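The paint that promises to make you think better

Huguette Landry has sold office furniture in Dunside for 19 years, and she has a face she makes when a customer says the word "ideation." She made it twice while we talked.

I had come to ask about write-on surfaces: paints, films, coated tabletops, the whole business of turning every flat thing in a workplace into somewhere to scribble. A firm called Stuna had quoted my sister's office $3,000 to coat one meeting room. The brochure said it would "release the thinking of the team." I wanted to know what that meant.

"It means white paint," Landry said.

She was being a little unfair, and she admitted it. The better coatings do wipe clean, she told me, if the wall under them was sanded properly and left to cure. Her complaint is with the claims. Stuna's leaflet says teams with coated rooms hold shorter meetings. I asked the company how it knew. I got back a second leaflet.
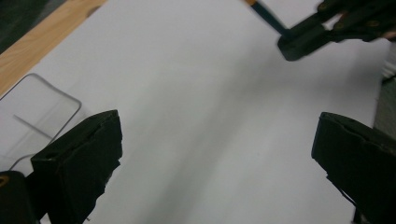

What people do with all that space

Lungile Fourie ran an architecture office in Ruvholm until April and had the full treatment, walls and two tables. She is less cross about it than Landry, though not by much.

"The first month we wrote on everything," she said. "Then somebody wrote DO NOT ERASE in a corner, and that corner was lost to us for a year."

By the end, she said, the walls held a lunch order, a phone number and a drawing of a dog. The real work went on in notebooks, the way it had before. She still has hers, 17 of them, in a box.
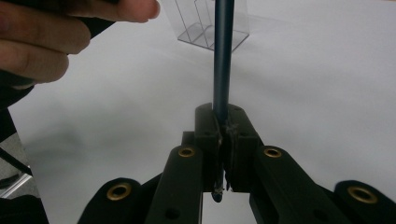

I put it to her that the walls might have helped in ways she didn't notice. She thought about that for longer than I expected. "Maybe with new people," she said. "They'd get up and draw when they wouldn't speak. But they'd have done that on a roll of paper."

Landry sells paper too — she would like that known — and so has her own reasons for agreeing. A roll costs very little and can be taken home. She also sells a rival coating, made by Gill, and when I asked if it was any better than Stuna's she said, "It's cheaper."
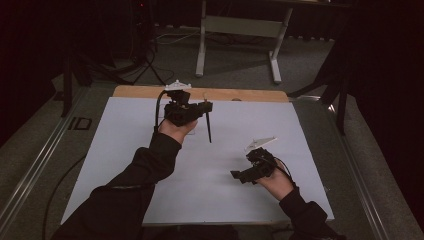
Photo: Dunside office archive

My sister's office went ahead anyway. Landry wasn't surprised. "They've got a budget and a blank wall," she said. "What did you think you were going to tell them?"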